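Skip to message

We use cookies to remember your reading preferences. Accept / Manage

27 Dec 2025
Posted by Dagný Toft to the Montecinos mending and laundry list
Subject: Re: folding things that don't want to be folded

Anil Unnithan wrote:

> I have read the whole archive on folding, all 146 messages of it, and
> I am no closer to a drawer that shuts. Shirts I can do. Towels I can
> do. What defeats me is anything brown and heavy. I own a pair of twill
> work pants from Skoson that come out of the dryer like a relief map,
> and a felted thing my aunt sent that is either a short coat or a long
> cardigan, depending on who is being polite.
>
> Do I fold them the same way? Do I fold the felted one at all? My wife
> says hang it. The hanger says otherwise, in the shoulders.
>
> Also, is there any point in a folding board? Idance has one for more
> than I paid for the pants.
>
> Anil

Anil,

Skip the board. I had one. It lived behind the refrigerator for two years and I only found it again when we moved the refrigerator. A clear table does the same job, and you can eat off it afterward.

You ask whether the twill and the felted thing get the same treatment, and they don't. People on this list will tell you otherwise, and those people have cedar closets.

Start with the twill. The mistake is trying to fold it while it is still in a heap, which is what I did for most of my adult life. You grab a leg, you grab what you believe is the other leg, and you end up with a neat package that has a pocket on the outside and a knee in the middle. Put it down on something white if you've got it, a sheet or a bare tabletop, and look for a seam before you do anything else. A seam is the one part of a rumpled garment that still knows where it's going. 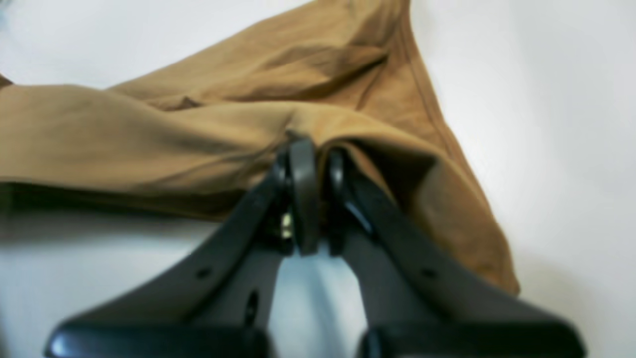
Brown cloth, crumpled. The stitched seam is on the right-hand edge.

I go from the seam every time. Follow it with your fingers to one end, hold that end still, and pull the rest out flat from there. Don't start by pinching up the middle and giving it a shake. Shaking feels like progress and it moves the wrinkles to the other side. Once the seam is lying straight, smooth away from it with the side of your hand, toward the loose edge, and lift that edge now and then so the layer underneath can settle too. That lower layer is where your relief map comes from. You've been ironing the top of a mountain range and leaving the mountains.

Then fold lengthwise, seam on seam, and in thirds from the hem up. I used to fold in half and in half again, and Cedska (the laundromat, for newer members, the one with the long tables) had a sign up in October telling us all to do it that way. I followed the sign for a month. My drawer has a shape now, and the shape is a wedge. Thirds.

As for pressing, I wouldn't. If the pants came out of the dryer the minute it stopped you wouldn't need to, and if they sat in there overnight then you have made your choice and should wear it with dignity.

Now your aunt's coat-cardigan. I'm with you against the hanger, and I'm sorry to put that in writing where your wife may see it. Anything thick and felted wants to be folded, loosely, and as few times as the shelf allows. You aren't after a crisp edge. You want a rounded fold, something you could rest a cheek on, and if it stands up a bit like a loaf you have done it correctly.

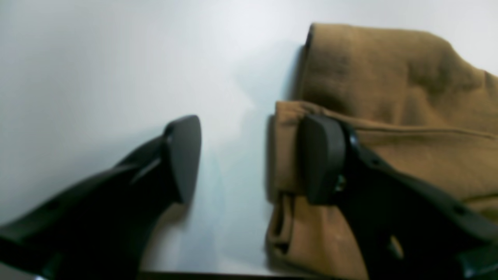 Page last changed: 27 Dec 2025, 2 replies merged

Two layers is plenty to aim for with a caramel-colored lump like that. Three if the shelf is narrow. Leave yourself some bare table next to it, too, because heavy cloth has to be turned over in one go and it needs somewhere to land. I have tried turning a thick coat on a table with a fruit bowl on it. We don't have that fruit bowl anymore.

Press down on the top with a flat hand, once, gently, and then leave it alone. The fuzz marks if you fuss with it. If the fold springs back up, let it.

Put it on top of the pile and never under the jeans. I know the heavy things are supposed to go at the bottom, and I've read the long message that says so, and the reply to it, and the reply to that. Felted cloth with a stack of denim on it comes out in spring with a crease you could file papers in.

The drawer won't shut because there is too much in it, by the way. You'll have guessed that. Take the aunt item out, give it a shelf, and I think the rest will go in.

Tell me how the thirds work out. And if anyone does want a folding board, mine is hardly used. Collection only.

Dagný

459 views · 6 comments · Share this message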